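Week 6 handout: Can a machine clear the table yet?
Service Robotics, lecturer Vasanthi Mathew

Reading for this week: Dolan, chapter 3 (the section on grasping only). Bring your notes from the bench session.

Last week we dealt with arms bolted to a factory floor. A packing arm at a plant like Plosden handles 2,000 identical tubs a shift and does it well. The tubs arrive the same way up, at the same spacing, and the programme was written for that tub and no other. Change the lid and somebody has to come in and reteach it.

Clearing a table is a different sort of job. Things lie where people dropped them. Some are stiff, some are soft, and some have no obvious place to take hold. A person sorts the rubbish from the things worth keeping without stopping to think about it. 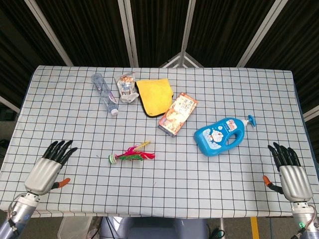

For the purposes of this unit, split the chore into four stages: find the object, decide what it is, pick it up, put it where it belongs. Marks in the assignment are given per stage, so keep them separate in your write-up.

Finding is mostly solved in good light. Clear plastic is still a nuisance, as depth cameras tend to see through it or pick up the reflection.

Deciding has improved a great deal. A label helps. Whether a bottle is empty is harder to judge from above, and the robot may need to lift it to find out.

Picking up is where most of the time goes. A cardboard box has flat sides and known edges. A cloth has neither – it changes shape as soon as a finger touches it. A snack packet crushes, and feathers bend under very little force. Four fingers and a thumb give more choices of grip than a two-jaw gripper, but also more joints to control and more to go wrong.

Putting away depends on the household. Shufen Guo's trial at Oltoston ran 49 clear-ups, and the commonest fault was a good grasp followed by the wrong bin.

So, are we there yet? On a shop floor with fixed stock, often yes. In a kitchen, for a short list of objects and with someone nearby, sometimes.

For the tutorial: choose one soft object and one rigid object from home. Write half a page on how you would grip each, and what the hand would need to sense. Hand it to Kaisu Lehtinen by Sunday.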